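Side table for drinks: glossy top or not?

tzuhsuan_s
25 Sep 2026
Moving drinks between the lower shelf and the top of the black side table. Two colas and the clear bottle at the back, Fanta can near the front left corner. The gloss shows every reflection, so presumably every ring too.
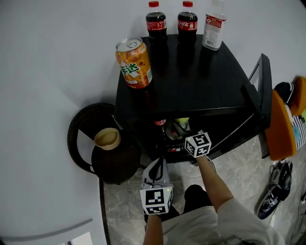 Reply 1 - bethel_w
Gloss is fine with a cloth. I'd keep tall bottles on the shelf.

Reply 2 - zamudio_h
Disagree. Shelf is too dark to read labels. One row on top, can at the left end, yellow-green bottle next to it - tallest one, easy to grab.

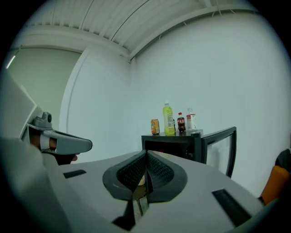
Reply 3 - bethel_w
Tallest is also the first to tip. Put it against the wall.

Reply 4 - tzuhsuan_s
Keeping the row. Will get a Renik mat, 4 mm.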